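4.3 Setting up the cell for cloth work

By now you've got the arm bolted down, powered and talking to the controller (if you haven't, go back to 4.1, I'll wait). This section covers the part I get the most calls about, and it's mostly fiddly rather than hard. Set aside a quiet morning for it. I did my first one on a Wednesday with three people asking me questions and had to start over.

Before you start

You'll need the soft fingertips from the Podgate kit, a 3 mm hex key, a clean surface sheet, masking tape and one practice cloth. Use the same cloth all the way through. I like something with a pattern on it – stripes are great – so I can see at a glance how the folds are lying.

CAUTION: Press the stop button and wait for the amber light before you put your hands anywhere near the fingers. Pausing the program doesn't count! The arm will hold still on pause, but it's live.

Fitting the fingertips

1. Open the gripper all the way from the Farkwood menu (Tools, then Gripper, then Open).

2. Press stop and wait for amber.

3. Undo the screw on each fingertip and slide the old tips off. Keep the screws, the new tips don't come with any.

4. Slide the soft tips on until they click, then put the screws back finger tight plus a quarter turn. I've stripped one by leaning on it, so please don't.

5. Release the stop and close the gripper slowly. The tips should meet flat. If one rides over the other, take both off and swap them.

Laying the surface

6. Wipe the table down and let it dry.

7. Roll out the sheet and smooth it from the middle toward the edges. Tape the corners. A ripple that looks like nothing to you will catch a fingertip every time.

8. Pick a plain color that's easy to tell apart from your cloth. White on blue works nicely for me.

Teaching the heights

9. Jog the arm over bare sheet, well clear of the cloth, and bring it down at speed 20 until the tips just touch. Save this as TABLE.

10. Raise it 12 mm and save that as HOVER.

11. Go to Settings, then Limits, and set the travel height to 300 mm. The arm will lift to this before it crosses the table.

12. Save the whole lot as a new profile. You'll be asked for the service code, and it's 2137 unless somebody has changed it.

NOTE: If you're on the older Biwott controller, HOVER is called STANDOFF. Same thing.

First run

13. Drop the cloth on the sheet. Don't fold it or pat it flat, you want it rumpled.

14. Start the Cloth Check routine at speed 20 and keep one hand by the stop button for the whole run.

15. If the tips scrape, teach TABLE again. If they close on air, lower HOVER a millimeter at a time.

Once it's behaving, bring the speed up in small steps over a few days. Kiran Bhatia, who looks after the Vomonton cell, redoes steps 9 and 10 every January and whenever the sheet gets changed, and I've copied that habit. Write the heights on a bit of tape inside the cabinet door too – you'll want them the next time the tips wear out. 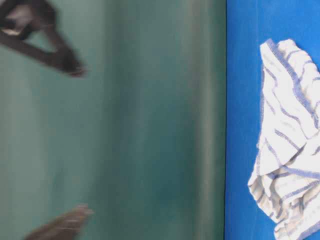

Fig. 4.3: Striped cloth on the blue surface, with the gripper away to the left.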